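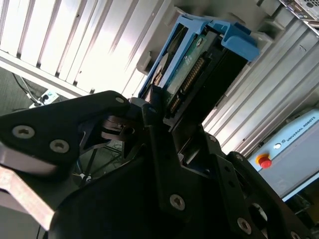
Amra Kelmendi asks whether the insertion routine should be slowed at the mouth of the drive bay or over the whole approach. Slow the last portion only. In Plistideck, set the contact speed to 40 and leave the approach speed at 170.

Further tips for drive handling software:

Teach the bay pose with a caddy in the gripper. An empty gripper gives a different offset.

Mask vented panels in the perception settings. Parallel slats are easily mistaken for the edges of a bay.

Set a force limit before enabling the search motion, and have the program back out when the limit is reached.

Save the plan under a new name after each change to the tool settings.

Page revised 27 July 2018. Corrections may be sent to Joanne Lockwood.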